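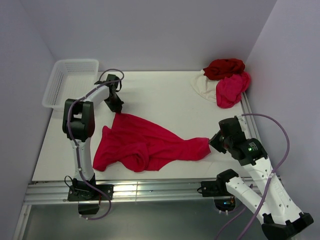
Fig. 1. Cell 2 with both arms on the front rail and a cloth held between the grippers.

Looking After the Folding Cell
Handout for week 6, Robotics Lab Practice, Zurkedcombe

Last week we did kinematics on paper and I promised you something with screws in it. So this week is upkeep, and we'll stick with one machine the whole time: the Sernov two-arm cell, the one you'll all be signing up for in November. Please read this before your slot. I end up saying all of it out loud anyway, but it goes faster if you've seen the words once!

Before power

Start at the brackets. Both arm bases clamp onto the grooved aluminum rail along the front, and everything the software believes about the distance between the arms depends on those clamps staying put. Put a hand on each base and push sideways, gently. If one gives, stop, tighten it, and plan on redoing the two-arm calibration (sorry). Don't try to nudge it back to where it was by eye. I did that once and spent an afternoon chasing a grasp that kept landing short.

Then the cables. The purple ones follow the arms and need slack at every joint, so swing each arm by hand through its full reach and watch the loops. What you want is a lazy curve that opens and closes. A loop that goes straight at any point is too short, and a loop that brushes the table will sooner or later catch a sleeve or a gripper. Re-tie at the links, never across a joint.

Homing

Clear the middle of the table first. Cloths go in a heap at the back, basket in its corner. Power up, left arm first, then right, and wait for the green lights before you touch the keyboard. Run home at low speed. On the Farquharson controller that's menu item 115, which I can never remember either, so write it on your hand.

Grippers

Fabric is hard on grippers in a sneaky way. Lint packs in behind the finger plates and you lose a little closing force each day, until one morning the thing drops a T-shirt it held fine the night before. Open the jaws all the way, brush them out dry, and wipe the inside faces with a barely damp lint-free cloth. No solvent.
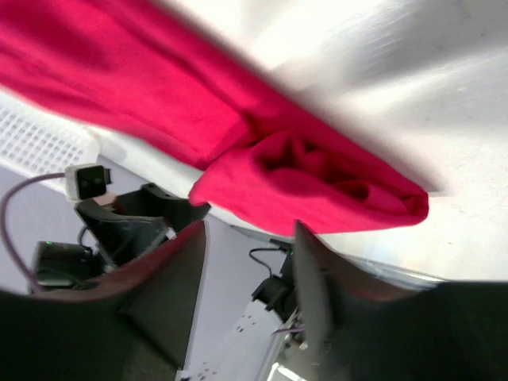 Once the fingers are clean, do the hold test. Close on a single layer of knit, lift, and wait. Then do it again on a thick folded bundle, which spreads the fingers more and loads them differently. A gripper can pass one and fail the other, so log both results separately. We change the Livano finger pads at 2000 cycles whether they look worn or not, and the last set had almost reached that when I printed this.

Wrist cameras get a look at the same time. Wipe the lens, then move the arm slowly and check the live view. Smearing at low speed usually means the exposure is set too long. If bright walls wash out, bring the exposure down before you go messing with gain.

For your log sheet: clamp check, cable check, both hold tests, pad cycle count, anything odd you heard. "Clicking, left elbow" is a great entry. "Fine" is a terrible one.

Next week, backlash. Bring the log sheet with you.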